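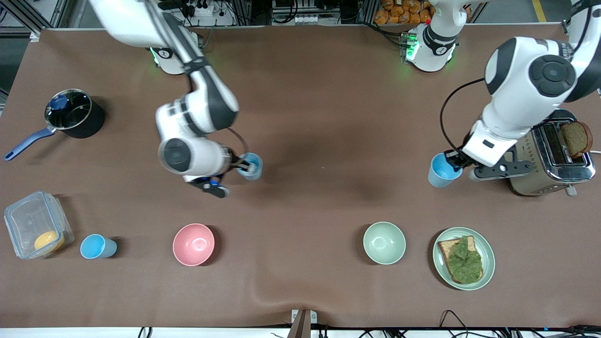

The breakfast shift, minus the 4 a.m. part

Endthorpe. Kitchen at the back of the Hennessy building, long brown table, two arms, toaster. Most mornings Ashok Joshi gets in at seven now. Used to be four.

Hennessy sends out 1616 breakfasts a day to offices and two hospitals. Hot stuff is still cooked by people. What moved to the arms is the setting up: cups, bowls, plates, toast on the plate, greens on the toast. Cups were the hard part, Joshi says. Light, slippery, they tip over. Each arm takes its own.

"I spent nine years putting cups on trays," he says. "My wrists know it."

His job title is cell lead. Means he teaches the arms new layouts, checks the plates, and gets called when something rolls. Pay went up by $156 a month. He wanted more, asked for more, is still asking.

Not everyone came out ahead. The early crew lost the night premium when the start time moved, and for a couple of people that was rent money. Hennessy offered a one-time payment of $490. Some took it and stayed, two left in June. The ones who stayed got a training course from Cidier, the company that set up the cells. Three days, mostly on a tablet, one afternoon on the actual machines. Too short, everyone I asked said so.

The floor sounds diferent too. Less talking. People used to stand shoulder to shoulder on the line and now they're spread out, one per table, watching for the green lights on the bases to change. Joshi eats lunch with the packing team so he has somebody to talk to.

What the arms are bad at: anything new. A bowl from another supplier means half a day of teaching. Menu changes used to be a note taped on the wall. Now they go through Esar, the scheduling software, and have to be in by Thursday noon or they wait a week. The cooks hate this. Joshi doesnt love it either.

Next up is a second table, for the lunch side. Planned volume with both running is around 2506 meals a day, same headcount. Management says no layoffs. Joshi has that in an email and he printed it out. It's in his locker, behind the spare apron.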